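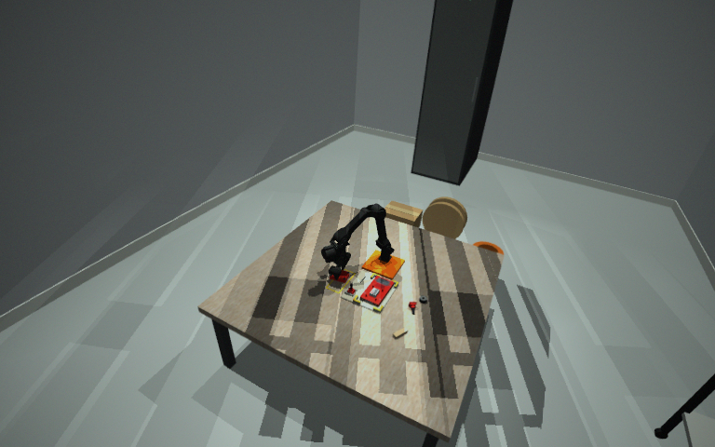 Modau Clip Lens Set for Phones

The Modau set is made for people who take most of their pictures with a phone and want to come closer to small things: a lipstick texture, a ring, the stitching of a bag. In the box you find 2 lenses, one macro and one wide, with a soft clip and a pouch.

The clip opens to 8 mm, so it fits most phones also with a thin case on. With a thick case, please take the case off first.

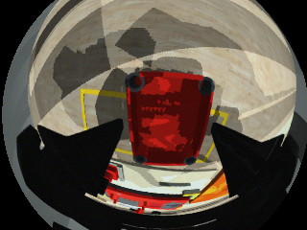 2 min read

How to use it

Put the clip over the main camera and move it slowly until the dark corners are gone from your screen. For the macro lens, hold the phone 20 mm from the subject — closer than you expect — and use light from a window. The zoom of the phone works too, but after 2x the picture becomes soft.

Clean the glass only with a dry cloth. Perfume and setting spray leave spots on the coating.

Which color

Black or sand. Sand comes back in March.

Sold and shipped by Cundance. Spare clips are sold separately, and they fit the older Modau set as well.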